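HSK 214: Household Textiles and Their Care
Handout 6: Bed Linen — Fiber, Weave, and Laundering
Instructor: Naheed Bugti
Flidisdale College, Department of Home and Consumer Studies
Revised March 31, 2025

Purpose of this handout

This handout supports the sixth lecture and the laboratory session that follows it. Students should read it before attending the laboratory and bring a copy with them. The reading in the course packet covers the history of bed linen in greater depth and will be examined separately.

1. Fibers in common use

Cotton remains the usual choice for sheets. It absorbs moisture well, tolerates frequent washing, and takes dye evenly. The length of the individual fiber, called the staple, has a strong effect on the finished cloth. Long-staple cotton can be spun into a fine, smooth yarn with few loose ends. Short-staple cotton gives a fuzzier yarn that is more likely to pill.

Linen is made from the stem of the flax plant. It is stronger than cotton, and its strength increases when wet. It creases readily and feels stiff when new, but softens over repeated washing.

Polyester is most often met in blends. A cotton and polyester sheet dries quickly and resists creasing. It absorbs less moisture than an all-cotton sheet, and many sleepers find it warm.

Viscose, lyocell, and modal are made from wood pulp or other plant cellulose. They drape well and feel cool against the skin. Viscose loses strength when wet and should be washed on a gentle cycle.

2. Weave

Percale is a plain weave, one thread over and one thread under. The cloth is matte and crisp. Sateen carries several threads on the surface before passing one beneath, which gives a soft sheen and a heavier drape. The long surface threads of sateen snag more easily than those of percale. Twill, recognized by its diagonal line, is less common in sheets but wears well.

3. Thread count

Thread count is the number of lengthwise and crosswise threads in one square inch of cloth. Students should treat very high figures with caution. Some sellers count each strand of a plied yarn separately. In the laboratory, students will examine two samples, the Billix and the Rajput. The Billix sample carries a label count of 1,088, obtained by counting plies. The Rajput sample is a single-ply percale labeled 434. Students should handle both before reading the labels and record which they judge to be the more closely woven.

4. Creasing and recovery

A crease forms when fibers are bent and held in their new position. In cotton and linen, moisture and warmth loosen the bonds between the cellulose chains, and new bonds form while the cloth is folded. Body heat and perspiration are enough to produce this effect overnight. Resin finishes reduce creasing but may lower the tear strength of the cloth. The Skotthorpe rating sheet, distributed in class, is to be used for all visual grading of creases.

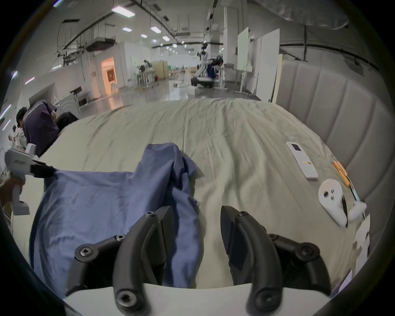 Figure 1. Creasing in a pale sage-green sheet, with a rumpled blue cloth lying on it.

When grading a sheet on a bed, note the direction of the creases as well as their depth. Creases running in many directions should be recorded as "mixed." Grade the sheet separately from any other article lying on it.

5. Laundering

Sort by color and by weight. Towels should not be washed with sheets, as the heavier articles rub against the lighter cloth and slow its drying. Follow the care label for water temperature. Fasten duvet covers before washing so that smaller articles do not collect inside them.

Use the measured dose of detergent. Excess detergent leaves a residue that stiffens the cloth and dulls its color. Fabric softener coats the fibers and reduces absorbency — it is not recommended for the samples in this course.

Remove sheets from the dryer while very slightly damp, shake them out, and fold or iron them at once. Linen should be ironed damp.

6. Assigned work

Complete Worksheet 2 and submit it at the start of the laboratory. The written comparison of the Billix and Rajput samples is due in April, on the date posted outside the department office. Work submitted without a completed Skotthorpe rating sheet will be returned unmarked.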